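About Jutcombe Rail

Jutcombe Rail is a consulting and engineering company that works on railroad infrastructure. We survey track, plan signal upgrades, and help short line and regional operators keep older routes open to modern traffic. Our clients are mostly freight railroads, along with a few commuter agencies and port authorities.

The company was started by Romain Sabatier and Lionel Jacquet, who met while working on the renewal of the Grinier branch. Parts of that line date from 1910 and had been patched many times without a full set of drawings. The two of them spent most of a winter putting the drawings together, and the operator then asked them to plan the repair work. Other lines in the same condition called soon after.

Today we have 43 employees in 3 offices. Our main office is in Grinier, a short walk from the station. The other two handle field crews and equipment for longer jobs.

What we do

Track and roadbed surveys. Our crews inspect rail, ties, ballast, drainage, and grade crossings, on foot and from a hi-rail truck. To date we have surveyed 943 miles of track. Each client receives a written report, a marked-up map, and a list of repairs in order of urgency.

Signals and crossings. We design replacements for relay-based signal systems and write the staging plans that let trains keep running during the changeover. Gaëtan Deschamps leads this group. He came to us from a regional operator, where he was a signal maintainer before he moved into design.

Timetable and capacity studies. Many single-track lines can carry more trains than they do now if passing sidings are put in the right places. Yi-an Um runs our capacity studies and built Rusent, the scheduling software we use for them. Rusent is not sold separately, but clients get the full files from their study and can use them with other tools.

Bridges and culverts. We carry out routine inspections and load ratings on small and medium spans. Larger structures go to partner firms, and we manage that work for the client when asked. 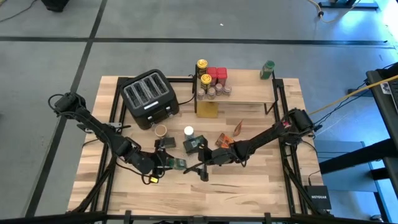 How we work

Every project has one manager from start to finish, and that person's direct number is on the first page of the contract. Field crews send in notes the same day they are taken. Our weekly project call is on Tuesday morning, and clients are welcome to join it.

We do not sell rail, ties, or signal hardware, and we take no commission from companies that do. When a report recommends a certain type of equipment, it lists at least two suppliers if two exist.

Safety

All field staff hold current roadway worker training before they go on the track. No crew works without a job briefing, and any employee can stop work at any time. Léonie Gautier is our safety manager. She reports directly to the two founders and visits each active site in person.

The Gilbert line

Our longest-running project is the Gilbert line, a freight route through hilly country with tight curves and poor drainage. We began with a survey of the lower section and have since replaced two crossings, rebuilt a washed-out culvert, and drawn up plans for a new passing siding. Work on the siding is due to start in October, once the grain traffic has been moved to night trains.

Working here

We hire track inspectors, signal designers, civil engineers, and office staff. Field jobs involve travel and some weekend work, and the job listing says how much. New inspectors are paired with an experienced one for their first season.

Open positions are listed on our careers page. For project inquiries, please use the contact form and tell us the line, the approximate mileage, and the kind of work you have in mind. A project manager will call you back.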